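Hand gripper build: frequent questions

How much does one gripper cost?
Around 100 dollars, without the camera.

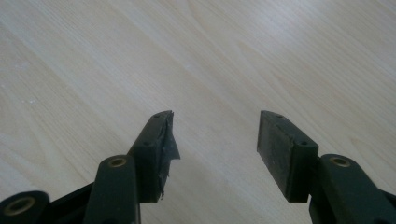
The bushings are the slow part, so order them first.

Do I need glue for the pads?
No. Two screws in each block are enough — do not make them too tight. 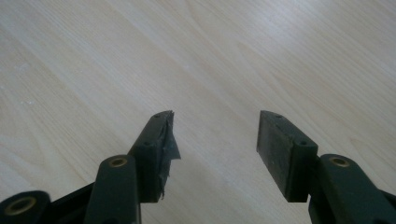
Abbas Rostami writes that he changes his pads before they tear, and his grip stays even.

Can I use two together?
Yes, one in each hand. 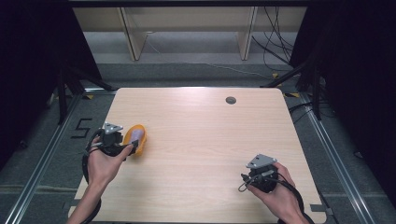 Last changed: December 5, 2021

Where are the files?
In the Paren folder, under Waltum.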